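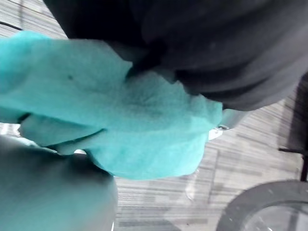

Can a machine do the household chores yet?

Some of them, slowly, and usually one at a time. Picking a single item up off the floor is within reach. Tidying a whole room that a person has been living in is still a hard day's work for a machine, and folding what it picks up is harder again.

Speaker notes, April 16, 2018
Talk to the Gough branch library evening series. Slot is 53 minutes including questions.

Opening

Ask for a show of hands: who owns a robot vacuum? Then ask who tidies the floor before turning it on. Most of the same hands will stay up. Leave that for a moment and carry on.

The vacuum is the household robot that sold. It doesn't pick anything up. It goes around things, or over them, or it gets stuck on them. The person still does the picking up, and that is the chore I want to spend most of tonight on.

Why cloth is difficult

Point back to the turquoise cloth on the screen. Two gripper fingers, one piece of fuzzy fabric, grey carpet underneath. A child of two can do this without looking.

A mug has one shape. You can measure it, store it and look for it again. A cloth has a different shape every time it lands. Crumpled up, it hides its own corners, and the corners are what you need if you plan to fold it.

The grip matters as well. Close the fingers on a thick bunch and you get a good hold, but you don't know which part of the cloth you have. Go for a single edge and you know what you have, but it is easy to miss or drop. People sort this out with their fingertips. Many grippers have no feeling there at all and go by the camera, and once the fabric is between the fingers it blocks a fair bit of the view.

(If time is short, skip to the Dredlow part.)

Other things on the floor

Clear plastic is a nuisance. Light goes through it or bounces off it, and depth cameras often report the carpet behind it. Cables are thin and go under furniture. Chair legs are easy to see but they limit where the arm can go, and a crossbar low down is worse than the leg itself.

Household floors have all of these together. Nobody's test bench used to look like that, though more of them do now.

The Dredlow trial

We ran a small trial in January at our workshop in Dredlow, under the project name Hindumar. The job was plain: pick up one soft item from a carpeted floor and put it in a bin. We made 80 attempts. The arm got the item into the bin on 53 of them.

Say that number and wait. Some people will think it is good and some will think it is terrible. Both are fair -- it depends whether you are the one fixing the other 27.

Of the misses, 12 were a cloth that slipped out on the way to the bin. In 5 the fingers closed on nothing. The rest were mixed, and I have the sheet with me if anyone wants to go through it afterward.

Shop floors

The picture is better at work. Unport, the packing shop we visit, uses an arm to move cartons from a belt to a pallet. Same carton, same height, same lighting, fence around it. It does that all shift. Wiping rags and offcuts on the floor are still collected by whoever is on cleanup.

So the shop has handed over the heavy, repeated lift and kept the odd jobs. I expect homes will go in that order too, except that homes have very few heavy, repeated lifts.

Likely questions

When can I buy one? I don't give a year. Say so and move on.

Will it fold laundry? There are machines that fold a shirt if you clip it in flat. Getting it flat is your job.

Is it safe around kids and pets? Slow and light helps. I would still want someone in the room.

Leave the handout by the door. Return the clicker to the front desk.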